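How do I shorten pants without losing the original hem?

Isla Bolger
Posted February 19, 2018 in Sewing and Mending
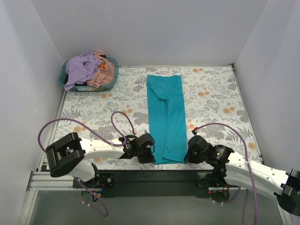 I bought two pairs of work pants from Vever in the same size and both are too long for me. I am five foot two and the inseam is made for somebody a good deal taller. One pair is black and I don't care much what happens to it. The other is the teal pair, and I would like those to look right because I wear that color a lot. I have them laid out on the flowered cloth with the waist at the back, and one leg looks a bit narrower at the bottom than the other the way they are lying. I don't know if that matters when I measure. The fabric has a little stretch. The tag says cotton with 7 percent of something else, but the print has worn off after that.

I have a basic Kelora sewing machine that does straight stitch and zigzag and not much more. I can sew a straight line. I have hemmed curtains and one skirt. A shop near me called McKinnon Alterations will do it, but they want more than half of what I paid for the pants, and for two pairs that seems silly.

What I want to know is whether I can take up the length and keep the factory hem, and how to work out how much to take. Also, do I wash them first? I have only worn them in the house so far.

Bronwyn Rakena
Member, 422 replies

Yes, you can keep the hem. It is usually called a Euro hem or an original hem, and people do it on jeans all the time. It works on other pants too if the fabric isn't thick.

Wash and dry them first, the way you plan to wash and dry them from now on. Do it twice if you use a hot dryer. Cotton with a bit of stretch can lose half an inch or more in the leg, and you can't put that back.

Then put them on with the shoes you will wear to work. Fold the bottom up on the outside until the length looks right from the back, not the front. Have somebody else pin it if you can, as bending over changes the length. Take them off and measure from the new fold down to the old bottom edge. Say that is two inches. That is the amount you need to lose.

Now the part that confuses everyone. Turn the leg up on the outside, right sides together, and measure from the stitching line of the old hem down to the new fold. Don't count the hem itself. That distance should be half of what you are losing, so one inch in this case. Pin all the way around and check it at both side seams, the front and the back.

Sew right next to the old hem, just below the stitching ridge but not on it. If your machine has a free arm, take the accessory box off and slide the leg over it. Use a stretch needle and a narrow zigzag, or lengthen the straight stitch a little. Go slowly over the seams – turn the wheel by hand if it starts to struggle.

Flip the hem back down and press it with steam. Try them on before you cut anything. When you are happy, trim the extra fold inside to half an inch and zigzag the raw edge. On a small change you can leave it uncut and tack it to the side seams.

About the leg width: lay them out again with the inseams matched to the outseams and smooth each leg from the crotch down. If one leg is partly under the other, it will look narrower than it is. Measure straight across both hems before you worry. I would still measure each leg on your body. Plenty of people have one hip higher than the other.

Do the black pair first.

kenitell_jo
Member

I just use iron on tape. Fold, tape, iron, done. It holds for a while in the wash and then I do it again. Not for dress pants I guess but nobody at my job looks at my ankles

pinsandneedles329
Member

Agree with Bronwyn on most of it. Two things to add.

If the leg tapers, the original hem will be narrower than the leg where you are sewing it on. An inch or two is usually fine because you can ease it in, but past three inches you get puckers. In that case cut the legs and make a regular hem. Let out the bottom of the inseam slightly if the hem allowance pulls when you turn it up.

The other thing is thread. Take the pants to the store with you and look at the spool in daylight by the door. Teal is a hard color to match and it always looks different under shop lights. If you can't find it, go a shade darker. Polyester all-purpose is fine, and a spool of 500 yards will do both hems and years of mending, so get the small one.

Isla Bolger

Thank you both. I washed them last night and I am going to pin the black ones this weekend. My machine does have a free arm, I never knew what that was for. I will measure the legs flat again as well.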